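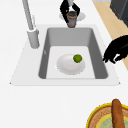 Brigitta Aigner

I bought the Mulalo dish brush in December, after the sponge I had been using started to smell for the third time that month. It cost more than a supermarket brush and it comes with one spare head. I have used it every day since.

The handle is 21 centimeters long. That keeps my fingers out of the hot water when I wash tall glasses, but it is too long for the cup I used to keep by the faucet, and the brush tipped over until I found a heavier jar.

The bristles are stiff. Dried egg and oatmeal come off plates with two or three passes. On nonstick pans I would be careful. The leaflet says they are safe for coated pans, but I went back to a soft cloth for mine after I saw fine marks on an old one.
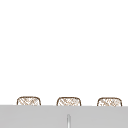 Changing the head takes a firm twist to the left. The first time it was stuck and I had to hold it in a dish towel to get a grip. After that it was easy. My first head lasted 47 days before the outer bristles bent flat. My sister Ok-hee So has the Bridisa brush, and hers wore out sooner, though she also scrubs her potatoes with it.

Spare heads are sold in packs of 2, and only from the Mulalo site when I looked. Shipping costs nearly as much as the pack, so order several at once.

I would buy the brush again. I would skip the matching soap dish, which has no drain holes.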